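Wilosmont opens advice office for kitchen renovation in Junberg

JUNBERG, October — The kitchen company Wilosmont opens a new advice office in Junberg this month. It is the third office of the company, after Flutholm and Nagano, and it is made for owners of older apartments who want to renew the kitchen but keep the walls and pipes in their place.

The office has 20 appointments per week. Each appointment takes one hour and is free of charge. Visitors are asked to bring a floor plan and, if possible, the measurements of the windows and doors. In the past year the two other offices received 647 households, and many of them traveled from the Junberg area.
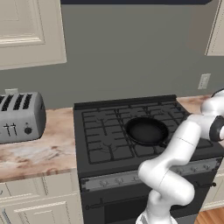

By Timo Engelhardt, Wilosmont Press Office

Most questions in the appointments concern the budget and the order of the work. For this reason Wilosmont has also written a small guide of 20 pages, which explains when the electrician should come, how long a countertop must be ordered in advance, and which old cabinets can be painted again. The guide is available in the office and by mail.

"Many families wait for years with their kitchen, only because they do not know where to begin," says Timo Engelhardt. "We want to answer the first questions before any money is spent — also when the customer later buys from another company."

Appointments can be made by telephone from 9 a.m. or directly at the office. Evening appointments are possible on request.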